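Sorting Room, Two Arms, One Supervisor

Rurkton, 5/27/19

Selvaraj Matubbar has run the sorting room at Majumder for longer than the robots have been in it. The company takes in mixed boxes of small office and household items, and his room decides what goes where. Since the arms arrived, part of that picking has been theirs.

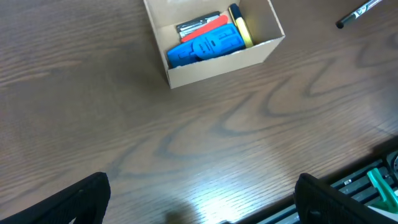
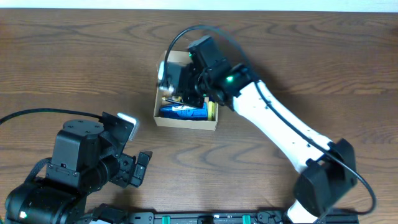
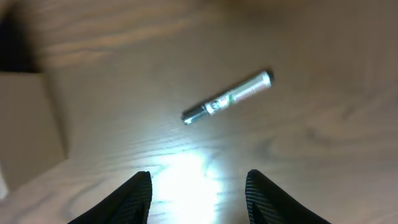 Matubbar did not ask for them. "I was told in a meeting," he said. "They had a slide with a number on it, 606 boxes a week. I wrote it down and went back to work."

His first worry was hours. The room did lose one evening shift, and the two people on it moved to the loading side at the same pay. One stayed. The other left for a job at Stollen, across town.

For those who remained, the day is different. They used to stand and pick. Now they spend much of it watching, clearing jams and deciding what to do with items the arms won't take. "It's easier on the hands," Matubbar said. "It's harder to stay awake after lunch. I told management that and they gave us a longer break."

Batteries are what he talks about most. Under the old system a person pulled them by feel and dropped them in a tub. "A new guy needed a week to learn it. The arm needed a lot more than a week, and we were the ones showing it."

The training took 42 shifts, by his log. He thinks that should have been paid at a higher rate and has said so to Fakero, the contractor that handles the software. "They said talk to Majumder. Majumder said they'd look at it."

He has no plan to leave. His daughter has asked him whether the room will need anyone in five years.

"I said it'll need someone who knows what's in the boxes," he said. "Maybe fewer of us. I don't know. I'd like them to tell us early, that's all."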